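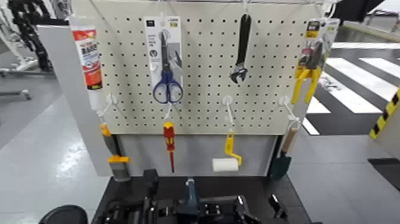
**Ticket 3405** — Author portraits showing wrong credit line
**Opened by:** Adjoa Korletey, Gbeho Literary Archive
**Assigned to:** Kobina Agyeman
**Priority:** Normal
**Opened:** 6/8/22

**Problem**

Portraits of authors on the public site have the wrong photographer under them. I first saw it on the page for the poet Druston. The picture is a copy print made in the 1890s from an earlier plate. The caption should name the copyist and then the studio where the sitter was first photographed. It names the studio only, and gives the copy date as the date of the sitting, which would put the sitting six years after the poet died.

A reader wrote in about it. I checked 30 other portraits by hand and 14 have the same fault.

**Steps to reproduce**

1. Open any portrait record in Vumow where "Copy after" is filled in.
2. Publish it.
3. Compare the caption on the site with the record.

The record itself is correct in every case I looked at.

---

**Kobina Agyeman**

Confirmed on the test site. Does it happen with engravings too, or only photographs?

**Adjoa Korletey**

Only photographs so far. The engravings have their own caption template.

**Kobina Agyeman**

Tried so far:

- Cleared the page cache. No change.
- Republished the Druston record. No change.
- Deleted the "Copy after" entry and typed it in again. Caption came out right, then went wrong after the nightly export.

So the export is doing it. Passing to Nhyira, who wrote the last version of the script.

**Nhyira Mensah**

Found it. The export reads two maker fields and two date fields. When we moved the photographs to the new form in December, the second maker field was renamed and the script was not updated. It finds nothing under the old name, drops the copyist, and pairs the studio with whichever date comes last. Engravings still use the old form, so they are fine.

I ran a search for records with both fields filled in. 489 portraits are affected.

Fix is on the test site. Adjoa, please look at Druston, both Valel portraits and anything else you like before I put it live.

**Adjoa Korletey**

Druston is right. The first Valel portrait is right. The second now reads "Copy by unknown, after unknown," which is what the record says but looks odd on the page. Can it print "Photographer unknown" once?

**Nhyira Mensah**

Yes. Added a check for that. If both makers are unknown it prints a single line and keeps both dates.

**Adjoa Korletey**

Looks good. Please go ahead.

**Nhyira Mensah**

Live. Full export ran without errors. Kobina spot-checked the list against the records and found no mismatches.

**Kobina Agyeman**

One thing left — the printed exhibition labels were made from the same export. Gifty Dogbe has the list and will reprint the ones that are wrong. That is tracked on her side.

Adjoa, the reply to the reader is yours unless you want a draft from us.

**Adjoa Korletey**

Already sent. You can close this.

**Status:** Closed, fixed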